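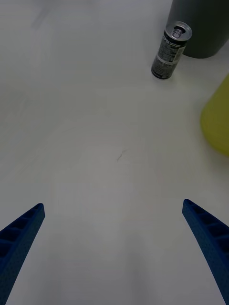
Single-serve drink packaging

Home | Topics | Households | Index | Contact

Print this article | E-mail this article

Single-serve drink packaging is any container meant to hold one drink for one person and then be thrown out, recycled or (less often) refilled. Cans, small bottles, cartons, pouches, paper and plastic cups. Usually sold full, except for cups, which are mostly sold empty in sleeves to cafes, offices and anyone throwing a party. The term doesn't cover kegs, wine bottles or the big jugs used on water coolers, though some trade writers put half-size wine bottles in.

Terms

Trade usage is a mess. "Container" can mean the item itself or a shipping container, depending on who is talking. "Disposable" and "single-use" are treated as the same thing in most everyday writing, but some local rules keep them apart: single-use is about how the thing is meant to be used, disposable is about where it may be put afterward. "One-way" is the older word and still turns up on deposit paperwork. "Sleeve" means a stack of cups in a plastic wrapper, or the cardboard band that keeps fingers off a hot cup, or a printed film shrunk around a can. Context only.

Main types

Cans. Mostly aluminum, some steel. The body is drawn from a single disc of metal and the lid is put on after filling, so a can arrives at the filler as an open tube with a bottom. Slim cans have a narrower body than standard ones and take a matching smaller lid. They pack tighter across a shelf but stand taller, an annoyance for anyone with old refrigerator racks. The curved-in bottom is there for pressure. A flat bottom would bulge.

Bottles. Glass or clear plastic. Glass is heavy and refillable, plastic is light and mostly isn't refilled. Screw caps took over from crown caps on small soft drink bottles, crowns hung on in beer.

Cartons. Layered board, with plastic and sometimes foil. Milk, juice, oat drinks. Hard to recycle in a mill that only takes plain paper, the layers have to be pulled apart in water first.

Pouches. Mostly childrens drinks. Light, cheap, nearly always trash.

Cups. Paper, plastic or foam. See next section.

Paper cups

A paper cup is a curved side blank wrapped into a cone and sealed down one seam, with a flat disc set in as the bottom. The taper is what lets them nest. The rim is rolled outward, which stiffens the mouth, gives the lid something to grip and keeps the raw paper edge away from the lips. Early cups were waxed. Later ones are lined with a very thin plastic film, or a plant-based one, and this lining is the main reason cups are awkward for paper mills.

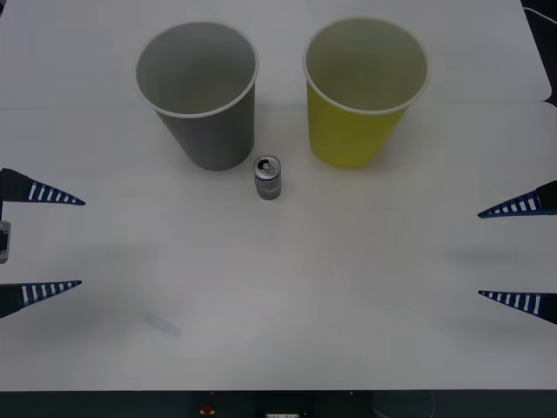
Hot cups and cold cups differ. Cold cups are often lined on both sides so sweat from an iced drink doesn't soften the wall. Hot cups usually have lining inside only, and may have a second wall or a ripple layer on the outside. Putting a hot drink in a cold cup is a common mistake in office kitchens and generally ends with a burnt hand. Sizes are given in ounces in the US and are measured to the brim, so the real serving is smaller. Lids are made to a rim width, not a volume, and a supplier will often run several cup heights on one lid.

Color printing is done on the flat blank before forming. Plain solid colors are sold mainly for parties and schools, logo cups for chains. White inside is standard, tinted inside costs more.

History

Shared cups came first. Public pumps, trains and schools kept a common dipper or metal cup, and health campaigns against these made the market for throwaway paper ones. Cans came along later for beer and needed a separate opener, a pointed tool that punched a hole in the lid. Pull tabs ended that, then tabs that stay on the lid replaced the ones that came off, largely over litter and cut feet. Plastic bottles took share from both glass and cans for soft drinks. Slim cans spread with energy drinks and then hard seltzer, and by now are used for plain water too.

Refill systems were the normal thing for a long time and shrank as bottling moved to fewer, larger plants. Long truck routes made hauling empties back a poor deal.

Deposits

Under a deposit system the buyer pays a small extra sum and gets it back on return. Cans and bottles are nearly always included where such a system exists. Cups nearly never, outside festivals and stadiums, where a cup deposit is collected at the bar. Return is by counter or by machine. A can that has been crushed flat may be turned down by a machine because the code can't be read, and counters vary.

Case: the Kestness trial

Kestness, a harbor town with a short summer season, ran a return trial for cups and cans along the ferry front. Two kiosks took part, Durrani at the ticket hall and Grulis by the slipway. 200 returnable cups were put into use at the start. At the close of the season 91 of them were still in circulation, the rest broken, kept as souvenirs or simply gone. Can returns did better, helped by a return point right next to the bus stop.
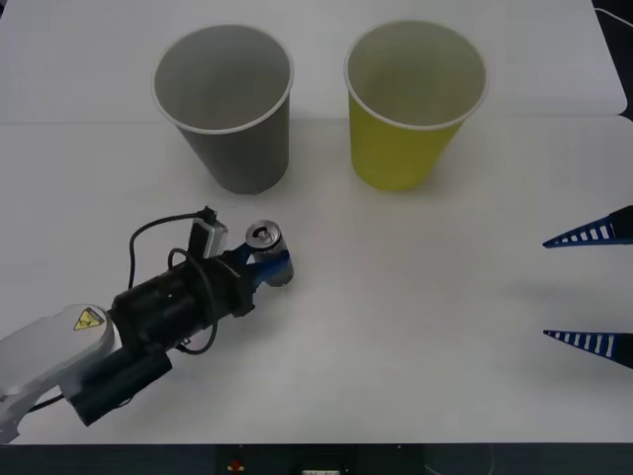 The trial notes, written up by Parveen Pirzada, put much of the loss down to the last ferry on Saturday. Passengers bought a drink, boarded, and took the cup across the water where there was no one to hand it back to. Pirzada recommended a return bin on the far side, and a higher deposit. The bin went in by December. The deposit stayed where it was, as both kiosks thought regulars would grumble. A smaller cup maker, Bramov, supplied replacements in a heavier wall. These lasted longer but didn't nest as well with the old ones, so staff ended up keeping separate stacks, and the stacks fell over.

The notes also mention gulls. Half-full cups left on the sea wall were tipped within minutes, and what was recorded as littering was sometimes just birds.

Disposal and recycling

Aluminum is worth the most per pound of the common materials and can be melted again and again without much loss. Glass the same but heavy to move and cheap to replace. Clear plastic bottles are next, colored ones sell for less. Cups depend entirely on whether the nearest mill can take the lining off. If not they go in the trash even where the cup has a recycling mark on the bottom.

Liquid left inside is the biggest everyday problem. It soaks paper in mixed loads and adds weight. Most local guides ask for containers to be emptied, with a quick rinse prefered but not required. Lids off cups, tabs left on cans, caps on or off bottles depending on the town (check). Straws go in the trash.

Storage

Full cans keep best somewhere cool and dry, off bare concrete if the floor gets damp. Freezing splits them. Paper cups pick up smells, so not beside cleaning products or coffee beans. Open sleeves should be folded shut and stood mouth down. Older stock first.

See also

Bottle caps; Carton board; Drinking straws; Deposit law; Vending

Print this article | E-mail this article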